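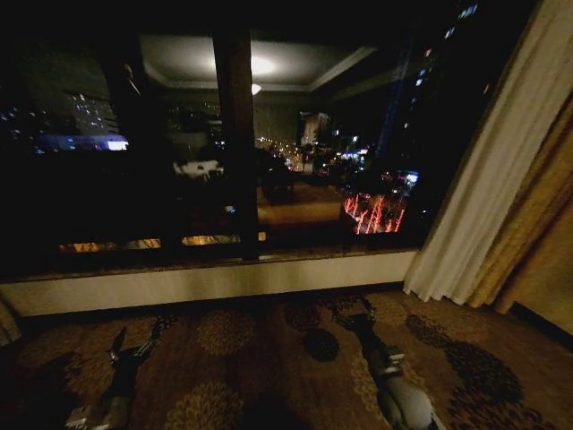
Section 6. Belt Installation, Tension, and Tracking

This section covers first-time belt installation on the Ater flat-belt conveyor, frame width 635 mm. Mechanical assembly (Section 4) and electrical connection of the Sellora drive controller (Section 5) must be complete before you start.

CAUTION: Lock out and tag the main disconnect before you reach inside the frame. The stop button on the Sellora controller does not isolate the motor.

6.1 Before You Begin

Check that the frame is level across its width at the drive end, the tail end, and each support leg. Re-check after the anchor bolts are tight. A twisted frame cannot be corrected by tracking adjustments.

Tools required:
Torque wrench
Machinist's level
Straightedge, at least as long as the frame is wide
Steel tape
Lacing pin and pin puller (supplied in the parts bag)
Chalk or paint marker

Remove shipping brackets from the take-up assembly. The brackets are painted yellow and are held by one bolt each. Keep them with the machine for future moves.

6.2 Installing the Belt

1. Turn both take-up screws counterclockwise until the tail pulley is at the inner end of its slot.

2. Wipe the drive pulley, tail pulley, and slider bed with a dry cloth. Do not use solvent on the lagged drive pulley.

3. Unroll the belt on a clean floor with the carrying side up. Find the arrow stamped near one end. The arrow must point toward the drive pulley when the belt lies on the slider bed.

4. Feed the plain end of the belt over the slider bed, around the drive pulley, under the snub roller, and back along the return rollers. On units built before the March frame change, the snub roller must be unbolted and lowered for this step.

5. Bring the ends together on top of the slider bed. Mesh the lacing and push the pin through from the side opposite the motor.

6. Trim the pin flush with the lacing. Crimp the last loop at each side so the pin cannot travel.

NOTE: If the ends do not meet with the tail pulley fully in, check the routing at the snub roller before you call for a longer belt.

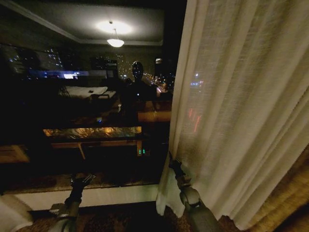
Sheer curtain partly drawn across the window at night.

6.3 Setting Tension

1. Measure from the center of the tail pulley shaft to the machined edge of the frame on each side. Write down both readings.

2. Turn the take-up screws clockwise in equal steps, half a turn at a time, and alternate sides.

3. Stop when the belt no longer sags below the return rollers by more than the thickness of the side rail flange.

4. Measure again. The two sides must agree within 2 mm.

5. Tighten the tail bearing bolts to 92 N·m. Tighten the take-up jam nuts by hand only at this stage.

CAUTION: Too much tension overloads the output shaft of the Ferraro gearbox and shortens bearing life. If the belt slips on the drive pulley under no load, look for oil or dust on the lagging first. Do not keep adding tension.

6.4 Tracking the Belt

Tracking is done with the belt running. Keep all side guards in place. The take-up screws can be reached from outside the guards through the slots in the tail cover.

1. Remove the lockout and set the Sellora controller to LOCAL.

2. Select the lowest speed and start the belt. Watch the tail pulley through several full turns of the belt.

3. If the belt moves toward one side, tighten the take-up screw on that side by a quarter turn. Wait for the belt to settle before you adjust again.

4. When the belt runs centered at the tail, watch the drive end. If it wanders there, stop the belt, lock out, and check the drive pulley for square. Shim the bearing blocks if needed.

5. Raise the speed to the normal setting and repeat step 3.
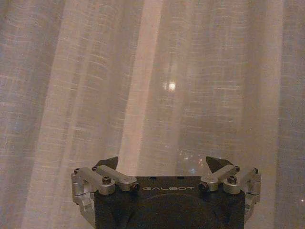 6. Load the belt with typical product and run it. A small shift under load is normal. The belt edge must not touch the side rail at any point.

7. Stop the belt, lock out, and tighten the jam nuts. Mark the position of each take-up screw with paint.

NOTE: Loosen the tail bearing bolts slightly before each take-up adjustment and tighten them again afterward. Stop and lock out the conveyor to do this. The bolts cannot be reached with the tail cover on.

6.5 Follow-Up Checks

New belts stretch during the first days of use. Check tension and tracking at the end of the first shift and again after one week. After that, follow the schedule in Section 9.

Record tail shaft measurements on the sheet inside the controller door. Betcombe service will ask for these readings if you report a tracking fault.

For replacement belts and lacing kits, contact Vlasta Holub, Parts. For questions on frame alignment, contact Pierina Cirillo, Field Installation. Have the frame serial number ready. It is stamped on the motor side, next to the drive bearing.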